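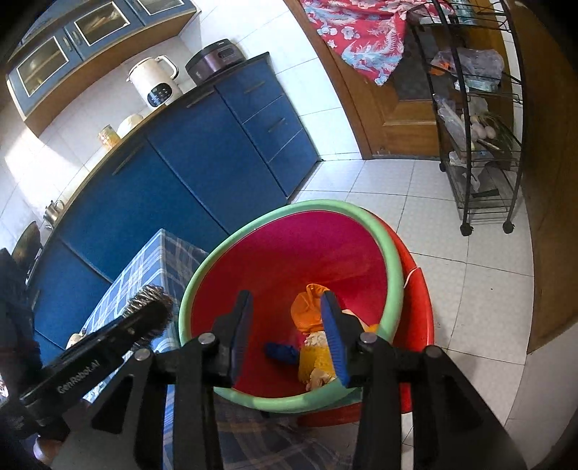 Cloths, basins and the small things under the sink
Notes for my talk, evening group, Mernanari hall. Mwanahawa Tanui opens, then I have the floor.

Start

Good evening. Thank Mwanahawa for the tea. Say that my subject tonight is the washing-up corner, and that I will not speak about the fridge, which was last time and took too long.

Ask the room: who has washed a cleaning cloth this week, by itself, on purpose? Wait for the hands. Do not make fun of anybody.

Part one: the cloths

In my mother's kitchen there was one cloth for everything. It did the plates, the table, the floor by the door and sometimes my face. I do not recommend it, but I remember it with love.

At home I now go by colour. Orange is for the table and the worktops. Blue is for the sink and taps. The yellow mesh one is only for dishes, it dries fast and food does not stay in it so much. You can choose other colours, but write them on a paper inside the cupboard door, or your family will choose again for you.

Tell the story of the lodger and the blue cloth. Keep it short.

Washing: cotton ones go in the machine with towels, hot. Mesh ones I wash by hand in a basin, with a little soap, and rinse two times. No softener in either case. A cloth with softener pushes the water round the table and does not drink it.

Drying is the part people forget. A wet cloth left in a ball smells by the morning. Spread it over the tap or on a line - anything with air on both sides.

Part two: the basins

I ask you to own two, one smaller than the other, so that one sits in the other when you put them away. Different colours also help. The big one is for soaking pots and for carrying wet things outside. The small one is for cloths and hand washing. Do not mix them with the basin for the floor. That one should live in another place, with the mop.

Plastic basins become slippery with old soap. Rub the inside with bicarbonate and a damp cloth, then rinse. For the ring at the water line leave warm water with vinegar for 10 minutes.

If somebody asks which shop: mine came from the market at Sampaio, but any will do. Look that the rim is thick, the thin ones cut your fingers when full.

Part three: the steel scrubber

Good for pots of plain steel and for oven racks. Not for non-stick, not for enamel, not for plastic, not for glossy cupboard doors. I say the last one with pain. On shiny doors use a soft cloth, warm water and one drop of washing-up liquid, then dry at once, or you see every stripe when the sun comes in.

Shake the scrubber after use and leave it in the open. When small pieces of wire begin to come off, throw it away.

Pass round the old one and the new one here. Take both back before the break!

Part four: the tablecloth

Only if there is time. Checked cloths are kind to us, they hide a lot. But please shake them outside before washing, not over the basin, crumbs will block the drain. Fat spots: washing-up liquid straight on the spot, wait, then the machine.

Questions

Oleksandra Dmytriv will probably ask about boiling cloths on the stove. My answer: cotton yes, 6 minutes, window open. Mesh no.

Remind them that the cups go back to the hatch, and that the next talk is in March, about drawers.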